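Cumcombe law firm extends free advice sessions

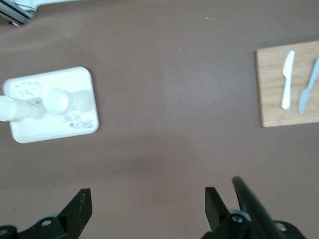
A white tray on a brown tabletop.

Law firm Nustus will run its free legal advice sessions in Cumcombe until the end of September. The sessions cover police interviews, motoring charges and first court hearings, and last around 9 minutes each.

The firm's two duty solicitors will see people from 4pm at the Hirnau Road office – no appointment is needed. Anyone with a court date should bring their charge sheet and any letters from the court.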